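**Draw reins at our new yard, am I being soft?**

**ladadgate_lou**

Hello everyone, long post so put the kettle on! We moved to a livery yard just outside Ladadgate in December, lovely hacking and good grass, and there's an instructor who comes in on a Tuesday. She's been very kind to us, I should say that first. But in our third lesson she put draw reins on my cob because he was poking his nose in trot, and I've felt uneasy ever since. He came round straight away, and yet he felt sort of stuck, like riding a parcel. He's eleven, never done more than a bit of prelim, and he was off work for most of the autumn with an abscess. Would you say something or give it a few more goes?

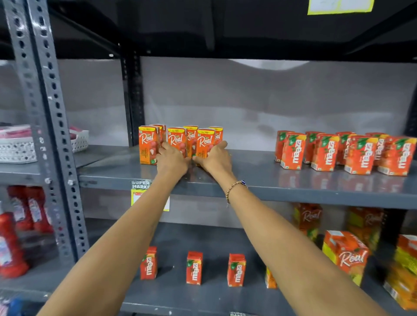
She wants to use them for ten minutes at the start of each lesson and then take them off. I did ask why, and she said it shows him where to put his head. I nodded, and then lay awake thinking that his head was never really the trouble, it's his back end that's asleep.

**muddyfetlocks**

Oh Lou, you've answered yourself there! If the hind legs aren't doing anything then tying the front in won't wake them. After a lay-off mine had weeks of walking up hills and plenty of big, lazy circles, and the neck sorted itself out as he got stronger. I'd have a quiet word before the next lesson.

**Plundevus**

I'll disagree, nicely I hope. I've used draw reins on and off for years, over the top of a normal rein, with the draw rein hanging slack until it's needed. In steady hands they're no worse than a rider fiddling at the bit for an hour. Ten minutes with a decent teacher watching isn't cruelty. Did she have you riding on both reins, or only the draw rein?

**ladadgate_lou**

Only the draw rein for the first part, I think? I was concentrating so hard on not falling off at the corner by the mirrors that I couldn't swear to it. 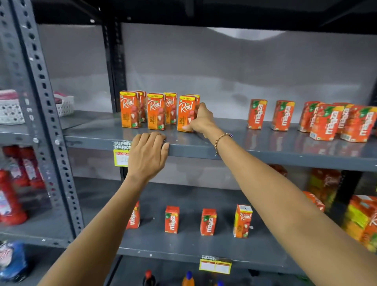
**Plundevus**

Ah. Well, I wouldn't be keen on that, and I'd ask her for the ordinary rein as well. I still don't think you need to ban them altogether.

**Zineb Shawky**

I teach a few people at weekends, mostly nervous ones on sensible cobs, and I'd leave them off for now. Try walk to trot and back again every dozen strides, with your hands still and a little forward, and let him stretch whenever he offers. Please get his saddle looked at too, he'll have changed shape after all that time off. She may be perfectly happy to go another way if you ask her.

**ladadgate_lou**

Thank you all, even Plundevus! Saddler is booked, and I'm going to ring her tonight after tea before I lose my nerve.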